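Re-proofing a cotton fly, part 2

17 September 2019

In January I wrote up the seam failures on the Papadakis annexe and said I would come back to the waterproofing once the cloth had been through a winter. It has now been through one, plus two wet weekends at Evport, so these are the notes.

The fly is a polycotton canvas. The original finish was a wax emulsion and it had lasted well on the vertical panels. On the roof it had gone at every fold line, and water wicked along the creases until it reached a pole sleeve and dripped. Washing made it worse. I used plain soap, no detergent, and rinsed until the water ran clear. Any surfactant left in the weave will defeat whatever goes on top of it.

I tested two products on offcuts: Sistovis, a solvent-based silicone, and Dradimen, a water-based fluorocarbon-free emulsion. Each offcut was coated, dried flat in the shade, folded 27 times along the same line and pegged over a bucket with 400 mL of water pooled on it overnight. The Sistovis piece lost nothing I could measure. The Dradimen piece let a little through at the fold after one coat and none after two.

Silicone has a drawback, though. Nothing sticks to it afterwards except more silicone, so a patch has to be sewn and sealed with the same chemistry. I also dislike the smell in a closed garage. I went with two coats of Dradimen on the roof and one on the walls. 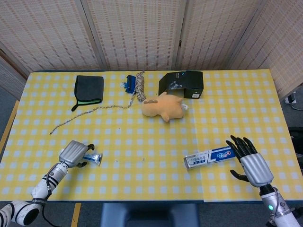 Abhishek Katiyar wrote in after part 1 to say that he wouldn't bother with the walls at all, that his own had gone 93 nights on the factory finish, and that every extra coat costs breathability you will notice as condensation by morning. He may be right about the condensation. I had more of it on the inside of the rear wall than I remember from last year, but the nights were colder and the vents were half shut, so I can't separate the causes.

Application notes, for anyone doing the same:

Brush, don't spray. Spray sits on the nap and looks even when it isn't.

Work one panel at a time, seam to seam. Stopping mid-panel leaves a tide mark in a darker colour that doesn't fade.

Do the thread lines last, with a small stiff brush, from the outside.

The zip flaps are still untreated.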